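September 2021 – open day, bench 2

Visitors from Nestesent in at 10, then the public group after lunch. Mohcine on the talk, me on the arm, Halima on the door. Chun-hung meant to be on the logger but got pulled into the Trollach call, so no force logs before noon. Annoying.

Warm-up run fine. Grip limit left at 25 percent from Wednesday, did not touch it. Wrist view up on the side monitor so people at the back could follow – worth doing again, they watched that more than the arm.

Bread demo was the one they wanted. Rolls and the pink bowl, green mat underneath as usual. Scored tops are harder than the plain ones, fingers like to find a groove and the roll twists. Going in from the side is better. Squeezes it a bit but holds.

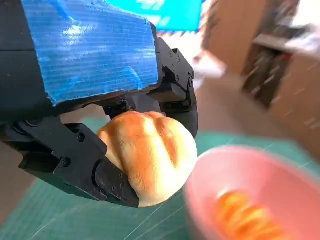 Questions from the visitors

– How hard does it press? Mohcine gave the setting, they wanted newtons. Need a real number for next time.
– Can it do a croissant. Said not yet. Reda said yes. We need to agree on this befroe anyone else asks.
– Cycle time. Quoted the April figure, 60 sec for the full routine, slow mode. They thought that was slow. It is slow.
– Cost of the fingers. Sent them to Dennis.

Problems

Monti script hung once on the homing step, restarted, lost a few minutes. Same message as in April, so the fix never got merged?? Ask Reda.

E-stop got bumped by a kid in the afternoon group. Worked as it should. Move the box further back on the table next time, or put it on the operator side.

Blue tape on the gripper is tearing along the bottom edge, redo before Kivov come in.

To do

Log folder is 952 MB, move to the share. Chun-hung to check the afternoon files have timestamps, I think the clock was off agian.
Rolls – order plain and scored, keep them in seperate bags.
Halima has the sign-in sheet.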